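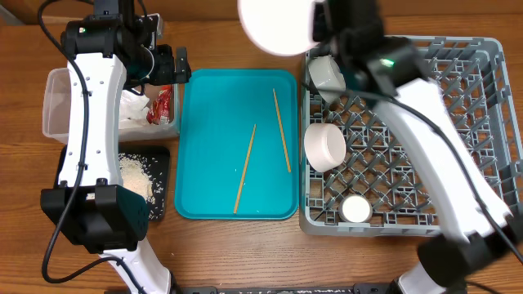
Figure 54. Table-clearing task, both arms over the work area. Rice on the black tray, the teal tray and the metal strip between the arm bases.

Clearing a grip fault with loose material on the table

This section applies to the Flillmont two-arm table unit running the Raptis control software. Use it when an arm stops during a clearing task and the console shows GRIP LOST or JAW NOT CLOSED.

CAUTION: An arm that has stopped on a fault is still powered. It may move when the fault is reset. Keep hands and sleeves outside the marked area until step 3 is complete.

1. Press HOLD on the console. Both arms stop, including the arm that did not report the fault.

2. Check which arm is named in the fault line. L is the arm on the left as seen from the operator's side.

3. Support the named arm under the long link, then switch off motor power at the supply. The links drop slowly when power is removed. Do not let the gripper come down on a bin, rack or dish.

4. Remove any item held in the jaws. Thin items such as chopsticks can lodge across the jaw faces and must be drawn out along their length.

5. Inspect the jaw faces and the slide behind them. Cooked rice, starch and scraps of packet film are the usual causes of JAW NOT CLOSED. Remove them with the soft brush. Do not use compressed air.

6. Clear loose grains from the table, working from the arm bases outwards. Include the strip between the bases. Grains left there can be carried into the base joint when the arm turns.

7. Open and close the jaws by hand through the full travel, 2 times. Movement should be even. If it catches, go to Jaw replacement.

8. Restore motor power and select HOME. Stand clear.

9. Run the jaw test from the Service menu. A pass is shown as a closed reading below 1,000. A reading between 1,000 and 2,000 means that material is still present; repeat from step 3. A reading above 2,000 is a sensor fault and cleaning will not correct it.

10. Enter the fault code and the closed reading in the log, then restart the task from the beginning. Do not use RESUME. The stored positions of dishes and utensils are no longer valid.

Note: In software supplied before July, RESUME remains available after a grip fault. It should still not be used. Contact Gresis at the Umthorpe service desk for the update.

Note: Cups lying on their sides in the rack may roll if the rack is knocked during step 6. Check the rack before selecting HOME.

WARNING: If the same arm reports GRIP LOST again straight after a passed jaw test, leave motor power off and fit the lockout tag. The wrist cable may be damaged. See Wrist cable inspection.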